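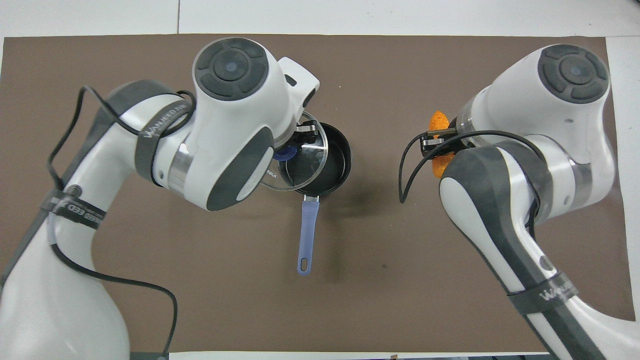

PICKERING, September

Forums > Kitchen > Pots & Pans > Glass lids on small pans

We use cookies to keep you logged in. OK / Settings

tansymoth
Does anybody else leave the lid on a little pan full time? Mine's black with a periwinkle-blue handle, and the clear round lid has a dark blue knob. I just love those blues together! It lives on the big brown mat and I do my one egg in it.

griddle_45
Cute pan, but I'd store the lid separately. Mine always smelled stale when I kept it covered.

tansymoth
Even bone dry? I've never noticed that – maybe I use it too often.

lowsimmer
Disagree with griddle. Lid on keeps the dust out, and I've done it for years with my Jemeck.

griddle_45
Dust rinses off. Stale doesn't.

pondhouse
Is the knob the screw-on kind? Enthorpe sells spares, paid 590 cents for mine plus shipping lol

tansymoth
Haven't checked, will look tonight after supper.

Last updated: September, 191 views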